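How to Register for the Trollby Peacekeeping Staff Course

Posted May 18, 2019

Registration for the June staff officer course at Trollby is handled by the Nirnar training office. Each contingent sends one nomination list. Individual forms are returned unread.

Step 1. Get your contingent number from your national desk. It goes at the top of every page.

Step 2. Fill in the nomination list in block capitals. Give rank, full name, branch and passport number for each officer, with the senior officer first.

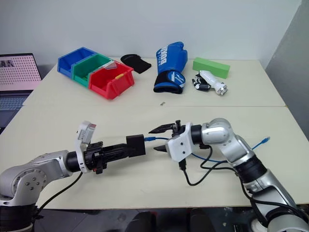
Step 3. Attach a medical certificate for each name on the list. Certificates must be signed by a military doctor and carry a legible stamp. Keep the originals, which are checked on arrival.

Step 4. Send the list to Nirnar at least 17 days before the opening session. The course has 136 places, and a contingent may fill up to 12 of them.

Step 5. When the joining letter comes, book travel to Trollby. Buses run from the Hinrichs gate to the Modent barracks in the morning and again after the evening meal.

Uniform is worn in class. Bring one set of civilian clothes for the town visit. 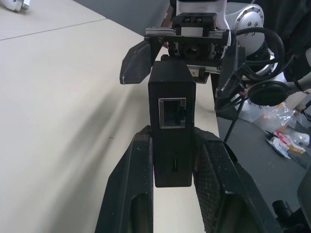

Can an officer be replaced after the list has been sent?

Send a corrected list with the new name underlined and the new medical certificate attached. Changes are accepted until the joining letter is issued.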